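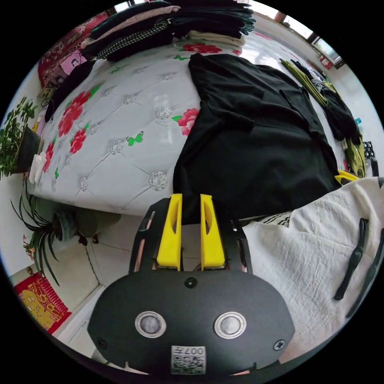
Sorting and Folding on a Bed: Project Report

By Eldana Wolde
February

1. Aim

Our group looked at how people sort and fold clothes when the bed is the only large flat surface in the room. Most students in Rerkeck have a desk too small to fold a jumper on, so the bed gets used. We wanted to know whether the order of the work changes how long it takes, and which items cause trouble.

2. Method

We worked on a double bed with the cover left on. Clothes were tipped out in one heap and sorted before any folding started. Finished items went to the far side of the bed, and the near side was kept for the piece being worked on. Dark and light colours were mixed.

Each load was done two ways. In the first, everything was sorted by type and then folded. In the second, each item was folded as it came to hand. I kept the times and Ibsa Mamo wrote down anything that slipped or had to be redone. We stopped the clock when the last item was on a pile.

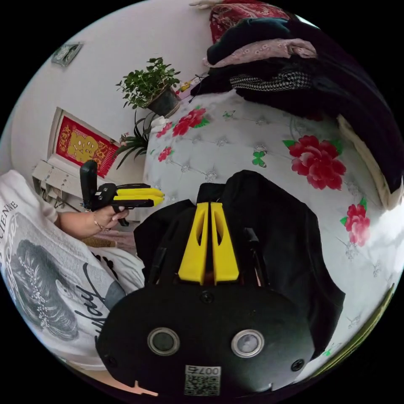
Bontu Lemma thought we should have let people sit or stand as they liked, because she folds sitting down at home and found the far side of the bed hard to reach. We had asked everyone to stay in one position for a whole load. I have left the rule in the method, but a second group should probably test both.

3. Results

Sorting first took 13 minutes for the main load. Folding as we went was quicker at the start and slower at the end, when the piles were in the wrong places and had to be moved. Shirts and trousers gave no trouble. Large soft items took longest and were the ones most often redone.

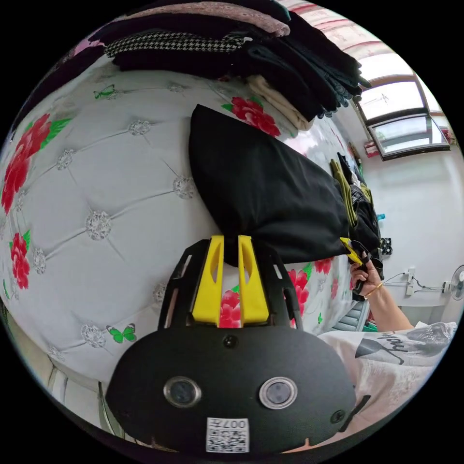

Our results for soft items need some care. Ibsa's notes list them as slow under both methods, and I first put that down to size. The surface matters as well. A tufted cover with buttons has a dip at every stitch point, so there is no flat patch big enough for a wide fold. Something black and rounded like the bag is at least easy to find against white quilting with red flowers, but finding things was never what held us up. A board or a folded blanket underneath might help, and we did not try either.

4. Changes for next time

Use a plain cover for half the loads. Time the sorting and the folding separately. Weigh each load before starting.

Recent reports
- Drying Times on an Indoor Rack
- Shelf Heights in Shared Kitchens
- Packing One Suitcase for Two People

This site uses cookies to remember your settings. Accept | Manage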